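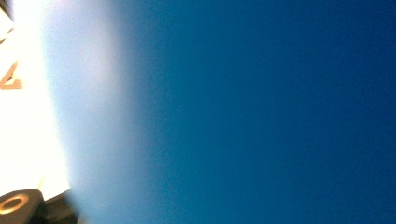 I would like more people to leave the sky alone for a few minutes and look at it. I mean the plain blue kind, with no clouds and nothing flying through it. Sunsets get plenty of attention already.

I clean and repaint signs for a small shop called Cotach, so I spend a lot of the working day outdoors with my hands busy. For years I treated a clear sky as a weather report. Blue meant I could paint. Gray meant I should call the customer. It was Catinca Stanciu, who trained me, who pointed out that I never looked at the color, and color was supposed to be my trade.

She had a point. Ask most people to paint a clear sky and they will reach for one blue and fill the page. But it changes from one part to another. There is a deep part, close to navy, and then it thins out to something powdery, and near a bright patch it goes almost white, sometimes with a little violet in it. You can't find the line where one turns into the next. We have 308 color chips on the wall at the shop and I have tried holding a few of them up. None of them stays right for long.

Tuulikki Mäkelä, who runs the evening drawing class in Utenness, disagrees with me on this. She says an empty sky teaches a beginner nothing and that they should start with a chair. I understand why. A chair has edges, and you can tell when you have drawn it wrong. Still, I think edges make us lazy. We name the thing, draw its outline, and stop looking. With a clear sky there is no outline to hide behind.

The town is now talking about putting 39 new banner poles along Lulska Street. I will probably get work from it, so I am arguing against my own income here. Lulska is one of the last streets downtown where you can look up between the buildings and see nothing but sky. I would put the poles on the market side and leave the rest of the street open. The shops there have managed without banners so far.

I go out the back door most days before lunch and look up for as long as it takes to drink a coffee. Thursday was a good one.

Contact the editor | Copyright Frimpong Weekly | Back to top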